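キックスタンド(携帯機器)

キックスタンド(英: kickstand)は、タブレット端末や携帯モニターの背面に付いている折りたたみ式の支え。本体を机の上で立てるために使う。自転車の片足スタンドが語源とされる。この項目では機器に一体化したものを主に扱う。別売りの貼り付け型は後述。

概要
板状の脚を背面から引き出し、本体下端と脚の先の二か所で接地させる。三脚やアームと違い、持ち歩く部品が増えない。出張先のホテルの机、新幹線のテーブル、会議室の隅。そういう場所での使用が前提。
欠点も昔から同じで、膝の上では安定しない。奥行きの浅い机では脚が後ろに落ちる。縦置きできない機種が多い。

構造
脚、ヒンジ、ストッパーで成り立つ。脚はアルミ合金か樹脂、まれにステンレス。幅は本体いっぱいのもの(全幅型)と、中央だけのもの(舌型)がある。
ヒンジは大きく二系統。

段階式
決まった角度で止まる。二段か三段が普通。内部に板ばねとくぼみがあり、はまると手応えがある。安価で壊れにくいが、照明の映り込みを避けたいときに微調整がきかない。

無段階式
摩擦で任意の角度に止める。トルクヒンジとも。開きはじめは軽く、途中から重くなるものが多い。長く使うと緩む。グリスの劣化が原因のことも、軸の摩耗が原因のこともあり、外からは区別がつきにくい。

可動域はメーカーによって測り方が違う。本体背面と脚のなす角をとる場合と、机に対する画面の傾きをとる場合とがあり、カタログの数字を並べても比較にならない。たとえば携帯モニター「Ilurari」の初代は仕様表に115度とあるが、前者の測り方による数値。後継機では後者に変えたため59度と書かれ、可動域が狭くなったと誤解された。実際の部品は同じ。

歴史
初期の携帯モニターには脚がなく、合皮のカバーを三角に折って立てるのが一般的だった。カバー式は軽い。ただし滑る。タッチ操作で倒れる。磁石が弱いと畳んだところから外れる。
設計者の木下利夫(Toshio Kinoshita)がKudo社で一体型の舌型スタンドを手がけ、これが国内の出張者向け製品で広まるきっかけになったといわれる。最初の試作は脚が短すぎて、画面がほぼ垂直にしかならなかったらしい。量産品では脚を延ばし、先端にゴムを巻いた。このゴムがよく剥がれた。接着剤を替えた二次ロット以降は改善している。
同じころ英国のRostleyが全幅型を発売。厚みは増したが、ペン入力のときに沈まないと評価された。Rostleyの初回出荷は2634台で、そのうち一部はヒンジ交換の対象となった。
その後は薄型化の競争に入り、脚そのものは薄くなる一方。強度を補うために縁を折り曲げた形状が増えた。指を掛ける切り欠きの位置も各社まちまちで、左利きには開けにくい機種がある。この点は今もあまり直っていない。

耐久性
開閉試験の回数は公表されることが多いが、荷重の条件が書かれていないことが多く、目安にとどまる。故障の多い順に、ゴム足の脱落、ヒンジの緩み、脚の曲がり。脚の曲がりは、開いたまま上から押さえたときに起きやすい。鞄の中で半開きになり、そのまま詰め込まれて曲がる例もある。
修理はヒンジ一式の交換になるのが普通。軸だけの部品供給はほとんどない。無段階式の緩みについては、外からねじで締め増しできる機種と、背面パネルを外さないと届かない機種がある。後者は保証が切れるので注意。

貼り付け型
脚のない機種に後から付けるもの。粘着式と磁石式がある。Wekcombeの粘着式が古くから知られ、折りたたみ時の厚さが薄い。重量は製品によるが、タブレット用でおよそ140グラムまでが主流。それを超えると本体を手で持つときに邪魔になる。
粘着式は貼り直しがきかないと思ったほうがいい。放熱口をふさがないこと。ワイヤレス充電の位置と重なると充電できなくなる。磁石式は着脱が楽だが、本体側に金属板を貼る必要があり、結局は粘着に頼っている。

持ち運び
脚を閉じ、平らな面を外側にして入れる。上着やシャツで挟むだけで済ませる人も多いが、脚の縁が薄い機種では布が隙間に噛むことがある。専用ケースは付属しない機種が増えた。

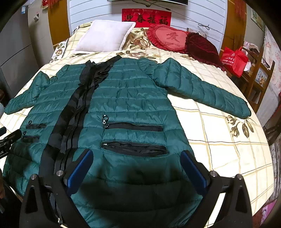

細田健太は、ケースより輪ゴム一本のほうが効くという意見で、脚が鞄の中で開かなければまず曲がらない、三年使った舌型も輪ゴムだけで済んでいると書いている。樋口ひよりはこれに対し、輪ゴムは夏に溶けて跡が残るので面ファスナーの帯がよいとしている。どちらも個人の使用例で、比較試験はみあたらない。

キーボード付きカバーとの関係
キーボードを併用する場合、脚とキーボードを合わせた奥行きがノートパソコンより長くなる。航空機の座席テーブルでは収まらないことが多い。脚を使わず、キーボード側のヒンジで画面を支える方式もあるが、重心が後ろに寄るためキーボードが重くなりがち。軽さを取って脚を選ぶか、膝で使えるほうを選ぶか、用途しだい。
なお、脚を開いたときに側面の端子が隠れてしまう機種がある。購入前に給電ケーブルの差し込み位置を確認しておくとよい。L字型の端子だと机に当たることもあるる。

呼称
日本語では「自立スタンド」「背面スタンド」とも。カタログでは「スタンド内蔵」と書かれるだけのことも多く、段階式か無段階式かは写真からは判断できない。店頭で触るのが早い。

関連項目
トルクヒンジ
携帯モニター
タブレットスタンド
VESAマウント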